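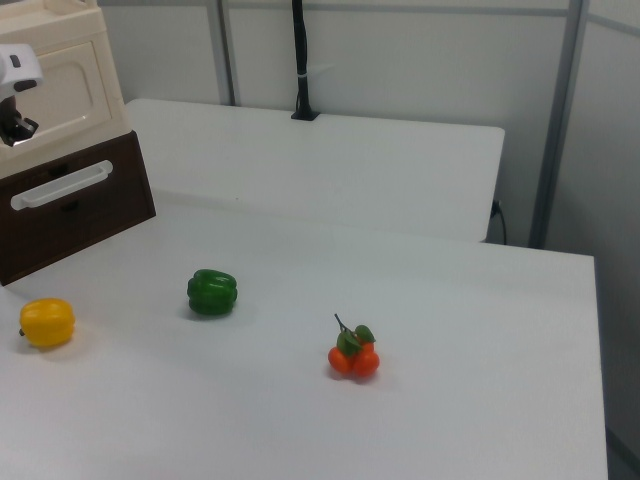 Prop produce, notebook entry, October 25, 2018

Went back over the artificial fruit and vegetables before we sign off on ordering more. Lutfa Sultana wants the full Misham assortment for the kitchen set. I'm less keen, and I'd like my reasons written down somewhere other than the back of a delivery slip.

Out on the white table: yellow pepper, green pepper, the pair of tangerines with the leaves on. The small cabinet stayed where it was at the back corner, cream part over the brown drawer.

Peppers first

The yellow one is too yellow. I said this in August and was told it was the lights. We have changed the lights. It is still a lemon with lobes. A real yellow pepper usually has some orange in it, or a greenish patch near the shoulder, and this has one color all over and a gloss on top of that. From across the room it passes. From where a visitor sits at the counter I doubt it.

The green one I have no quarrel with, or not much of one. It's deep enough in color that the shine reads as skin, and the ridges catch the light the way they ought to. Lying on its side it looks like something dropped out of a shopping bag, so that's how I'd place it. Lutfa says the two came from the same supplier and the same line. Maybe. If so, somebody mixed the paint for one of them on a better day.

Size: the two are near enough a match that side by side they look like a set. Real ones in a bowl never agree that well. If we do buy more I want at least one that is clearly smaller, and the Misham list doesn't say whether they make one. Ask.

Tangerines

Better than I expected, which I'll admit only in here. The leaves do most of the work. Cover them with your hand and you have two orange balls. The twig helps too, though it's thin and sticks up, and I give it a month in the drawer before it's bent. The trouble with a joined pair is that it is always a joined pair. You can't put one on a plate and one in the bowl. Abeysekara's quote lists singles at a lower price with no leaves, so we'd be back to orange balls.

The white table

I keep hearing that plain white is neutral. It isn't doing the fruit any favors. There's a reddish tint in the shadow under the tangerines, and anything too bright looks brighter against it. I'd like to see the same three pieces on the Vallberg board, the dull brown one, before anybody decides the yellow pepper is fine or not fine. Could be I'm blaming the pepper for the table. I don't think so, but it costs nothing to check.

Storage

The plan on paper is to keep all the produce in the brown drawer. I don't believe it will hold the full assortment. The list runs to 13 pieces, and the drawer also has to take the cloths and the paper plates. Measure the inside before ordering, and measure with the drawer in place. The long white handle is good, easy to find without looking. No complaints there.

The Dividard inserts were suggested again. Fine for cutlery. For round things that roll I'd sooner have an old towel in the bottom.

Cost

Full assortment from Misham is 322, delivery not included, and the delivery line is blank, which I never like. For that money I'd want to pick colors. Lutfa's argument is that buying piecemeal always ends up costing more than the set. She has been right about this before, with the crockery, so I'm not dismissing it.

Where I've landed for now: keep the green pepper and the tangerines in use, swap the yellow one or dull it down. A thin coat of matte varnish on the underside first, as a test, and leave it overnight. If it goes tacky or cloudy we've lost one pepper I didn't like.

To do
Ask Misham about a smaller pepper and the delivery charge
Measure drawer
Same three pieces on the brown board
Varnish test, yellow only
Lutfa to look at the board setup without me standing there talking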